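Workshop tips: gathering practice runs for a learning gripper

If you are teaching a robot to tidy a kitchen, you will need a great many examples, and most of them will be dull. We have been collecting ours in simulation for the Sekero project since May, and these are the habits that stuck.

Start with the gripper open and empty. Hendrik Venter began one batch with the jaws half shut and then spent an evening throwing out 300 runs, with language to match.

Change the wall and floor colours between batches. Good taste is no help here. A learner that has only met magnolia will go to pieces in front of a feature wall. 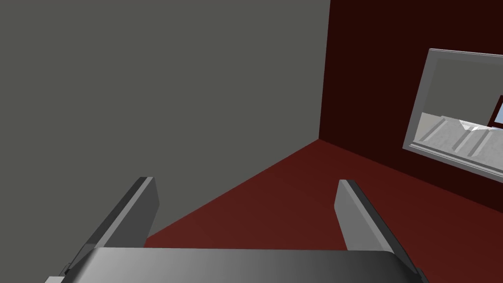 Jaws open, nothing held, facing the corner. Walls in grey and dark maroon, floor in brick red.

Keep some rooms nearly bare. It feels like a waste of a morning, but a gripper needs to know what to do about a stretch of floor, and the answer is usually to leave it alone.

Watch out for anything framed on a wall. Mirrors and pictures can both suggest a worktop where there is only wall, and run 747 was one long, sincere attempt to reach into one — we kept it, marked as a failure.

Label as you go. Thodoris Karamanlidis writes one plain sentence per run, such as "moved to corner, stopped". My own early notes say things like "hmm", and run 3111 just says "again".

Stop after four batches and have your tea. Tired hands on the controls teach tired habits, and the machine copies those beautifully.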